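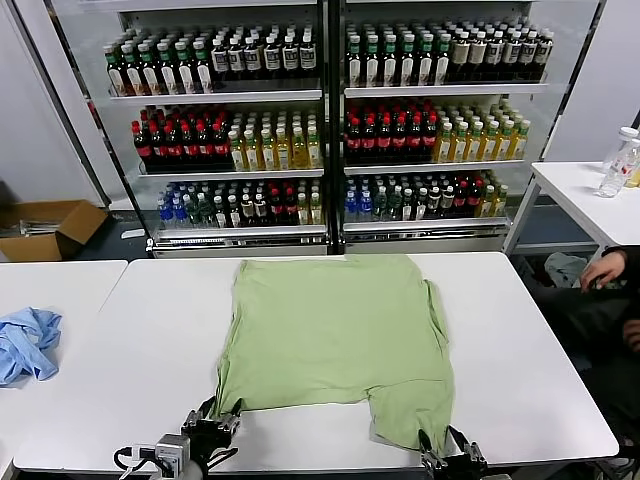 Aoife Ní Mhurchú asked whether anything in a box this size could take the wrinkles out of cotton, and added that she had already paid for two gadgets that couldn't. Fair enough. We sell garment steamers and we don't believe most of what is printed on the cartons either, including some of what is printed on this one.

Gradon Hand Steamer, made by Ellik
Power: 1,470 watts
Tank: removable, fills from the top
Cord: fixed, swivel end
In the box: steamer, fabric brush, crease clip, one spare tank seal
Not in the box: the glove. Buy a glove.

What the maker says
Ellik says the Gradon "replaces your iron." It doesn't. If you wear dress shirts to work and want a hard crease down the sleeve, keep the iron. Steam relaxes fibers. A crease needs weight on top of it, and you can't press down on a shirt that's swinging from a hanger.

Ellik also says it is ready in seconds. How many seconds, the leaflet leaves out. Ours was spitting water when we started too early, and the spots took longer to dry than the wait would have been. Let it run into the sink until the puffs come out even.

What we found
T-shirts and other knits came out well. A jersey tee that has been at the bottom of a basket will look decent if you pull it straight from the hem with your free hand and work down slowly. Go fast and you just get a damp T-shirt with the same wrinkles.

Linen was a disappointment. It looked better for a while, and by lunch you couldn't tell. Heavy curtains were better than expected, mostly because they hang and do half the work themselves. Wool jackets were the best of the lot, and if you own two or three of those this may be worth the money on that basis alone.

Printed shirts should be turned inside out. The leaflet says so in very small type on the last page, and we'd have put it on the front.

The "kills odors" claim we can't support. A jacket that smelled of a kitchen still smelled of a kitchen, slightly wetter.

Hard water
This is what ends most steamers. The Gradon has no scale filter, whatever the picture on the side of the carton suggests, and the little blue insert you see there belongs to the Hulix floor model. Use distilled water or plan on descaling with citric acid. Don't use vinegar on this one, the seal doesn't like it. Spare seals are stocked and fit the older Ellik tank as well.

Gradon or Barros?
We carry the Barros too. It costs more, holds more water and is heavier by enough that you'll feel it in the wrist before you finish a pair of drapes. The steam didn't seem any stronger to us. The Barros does have a lock on the trigger, and the Gradon makes you hold the button the whole time, a stupid place to save money.

The Hulix upright is another kind of machine and has its own page. If you do more than one or two garments a day, look at that first.

Warranty
Ellik advertises 1,000 hours of use. The warranty card itself says one year and doesn't mention hours anywhere. Go by the card. Scale damage is excluded, and they do look.

Customer comments

Bart Mulder: Used mine since December. Still works, leaks a bit if tilted past level. Fine for the price, but I would not call it a travel steamer when it takes up a third of the bag.

Léonie Aubert: Does it switch to European voltage? The site I saw it on first said yes.
Shop reply: No. It is a 120 volt unit only, and a plug adapter won't change that. Please don't try it.

Emanuel Pîrvu: The brush attachment fell off twice. I leave it off now and see no difference.

Page last checked 2008-08-02. Returns are accepted if the tank has never been filled.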